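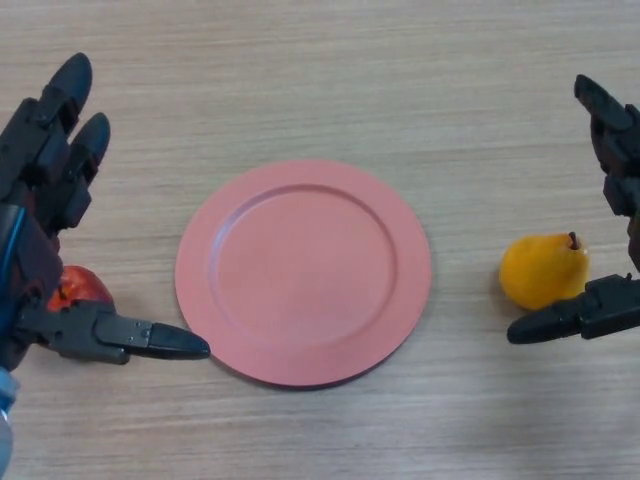
Can a machine do the housework yet?
Some single chores, in a tidy room, with a person standing by. A whole morning's housework in an ordinary home is still out of reach.

Unit 5 handout: Chores and machines
Course tutor: Zinhle Motaung. Lab sessions: Đạt Lương.

1. What counts as doing a chore

For this unit, a machine can do a chore if it starts without help, finishes without help, and leaves things as a person would want them. A washing machine does not pass. Somebody has to sort, load, unload and hang. It washes very well, but washing is one step of the chore.

Write down the steps of a chore before you judge any machine against it. Most students list too few. Laying a table for four came out at 37 steps when last year's group did it properly, and they left out finding the forks.

2. Picking up and putting down

Putting fruit on a plate is our standard small task. The hand has to reach the fruit, close on it firmly enough to hold and gently enough not to bruise, lift, carry, lower and let go. Letting go causes more trouble than you may expect. A round fruit released a little too high will roll.

Two hands bring a further problem. If both head for the same plate they can collide, so either one waits or the paths are planned together. Waiting is slower and easier to get right. In the exercises, assume waiting unless told otherwise.

Fingers or a simple two-jaw grip? Fingers can suit more shapes, but there are more joints to control and more to repair. For boxes on a shop floor the simple grip, or a suction cup, is usually enough.

3. The Wumberg trial

Read the trial report before the seminar. The Wumberg packing room ran 4,000 picks of mixed goods, and 3,263 were completed without a person stepping in. That leaves 737. Be ready to say whether you would call the result good, and for whom. At a packing bench with staff nearby it may be worth having. In the kitchen of someone who lives alone, one failure in five or six would be a nuisance.

The report does not say how long each pick took. Đạt has asked for the timings and will pass them on if they come.

4. For the seminar

Choose one chore from home and one from a workplace. Write some 400 words on which will be handed over to machines first. Give the steps for both and mark the one you think is hardest. Hand in by the end of June.

Related items
Unit 4 handout: Sensing and touch
Unit 6 handout: Doors, drawers and stairs
Reading: Doherty on shop-floor lifting
Reading: The Okereo kitchen study
Lab sheet: Setting up the Nisov arm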